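Home Management Basics - Session 2 handout
Kitchen storage: zones, reach, and what goes where
Instructor: Yasmine Ramadan
Sudcombe Adult Learning, evening group

Missed the first part of this? Ask Pentti Laitinen for the sheet on measuring shelves, he has the spares.

Recap from last time
- measure before you buy. Inside of the cabinet, not the door
- depth matters more than width in most kitchens
- write the numbers down and keep them on your phone

Today: zones

A zone = everything for one job, kept where you do the job. Coffee zone, baking zone, lunch packing zone. Most kitchens are put away by type (all glass here, all plastic there) and that's fine for looking at but you walk a lot. Younes asked last week if a tiny kitchen can have zones. Yes. A zone can be one shelf. It can be half a shelf.

How to find yours:
Cook one normal dinner. Every time you cross the room for something, put a sticky note on the place you got it from. Next day, look at the notes. Anything you crossed for more than once is in the wrong spot.

Reach

Three levels, we drew this on the board:
Easy - between hip and eye. Daily things only.
Stretch - above the eye or below the knee. Weekly.
Step stool - holiday platters, canning kettle, the fondue set.

Heavy goes low, always. No cast iron above your head please. Wael Ouazzani had a good point here, if you share the kitchen use the shorter persons reach for the easy level. Kids' cups and bowls go wherever the kids can get them.

Grouping on trays

For bottles and jars that travel together. One tray lifts out, you wipe under it, it goes back. Works in a cabinet or on the counter. Rules of thumb:
- a lip on the tray, even a small one
- tall at the back, short in front
- leave a gap so you can get your fingers in
- once it's full, something has to leave before something new comes in
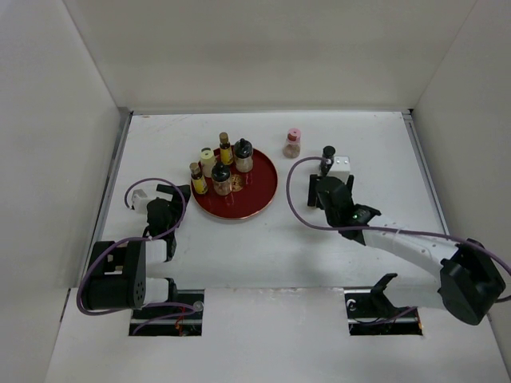 Round tray with a thin rim, slender bottle at the rear.

Round trays waste the corners of a cabinet, square ones fit tighter. Round is nicer on a counter - personal taste. Turntables we do next session, along with the deep corner cabinet that everybody hates.

Oils and spices: away from the stove. I know it's handy. Heat and light are hard on both. Same for the shelf over the dishwasher vent if you have one.

Labels

Keep it boring. Name and the date you opened it. Masking tape and a marker is plenty, don't buy a label maker for this class. Put the label on the jar and not the lid, lids get swapped. Exception is a deep drawer where you only see the tops, then label the lids to.

Homework
1. Sticky note dinner (see above)
2. Pick one shelf. Empty it, wipe it, set a timer for 15 minutes and put back only what belongs to that zone. Stop when it rings.
3. Bring a list of whatever didn't go back, we'll sort it in pairs

Ashraf El Fassi is collecting spare jars with lids for the pantry session in September. Clean, no labels, leave them in the box by the coat rack.

Next time: turntables, corner cabinets, under the sink. Bring you're measurments.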